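I went to the Kosto open day expecting big orange arms behind a fence, and spent most of the afternoon playing with a pair of grippers you hold in your own hands. I had such a good time!

Kosto shares a brick-walled floor in Zemdale with a couple of other small outfits, and it took me two tries to find the right door. Inside it was more like visiting a friend's workshop than a trade show: cables on the floor, office chairs wherever there was room, people getting on with things. You signed up on a sheet (I was 42nd on it) and then wandered until something grabbed you.

What grabbed me was the Kombo table. Kombo is their project for teaching a robot ordinary tabletop chores, and the way they do it is that a person does the chore first, with one gripper in each hand. Each gripper has white cubes on top printed with black-and-white markers, so the system can work out where your hands are. Then you pick something up, move it, put it down, and do it again. And again. One recording lasts about 2 minutes, and they had 106 of them from the morning alone.

It's harder than it looks! You lose all the feeling in your fingertips, and I had to relearn how far away a thing is. My first grab closed on thin air. By the fourth or fifth I'd stopped thinking about the handles and was just thinking about the object, and that little switch in my head was the best part of the day. I went back to the end of the line for a second turn.

There was also a talk on Kuveck, the software side, which went over my head in places, though I did like the replay of a recording where the robot dropped a sponge, waited, and went back for it. The room clapped. I asked whether it had learned to go back from watching people who drop things, and the answer was "partly, we think," which I appreciated.

They want to run another one in March. I'm going, and I'm going to get there early, and I'm bringing better shoes for all that standing.

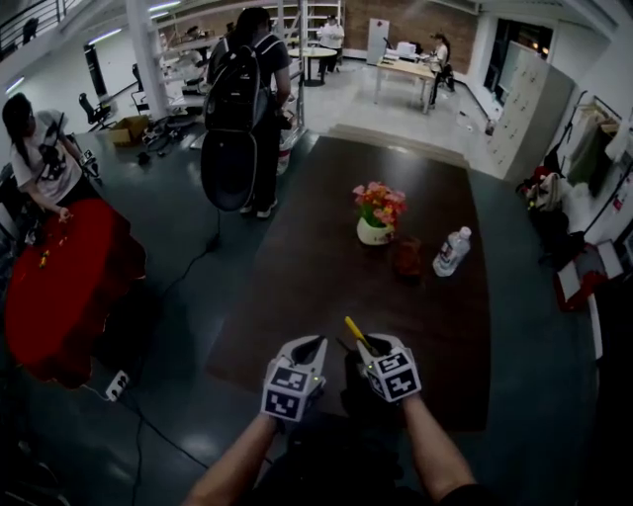

*Posted 11th January by the Zemdale tinkerer, under Robots, Days out*

Thin things are the tricky ones, so getting that yellow stick to sit at the tip of the right gripper is the kind of moment I was grinning about all the way home. If you've tried a pair of these yourself, leave a comment and tell me what you picked up first.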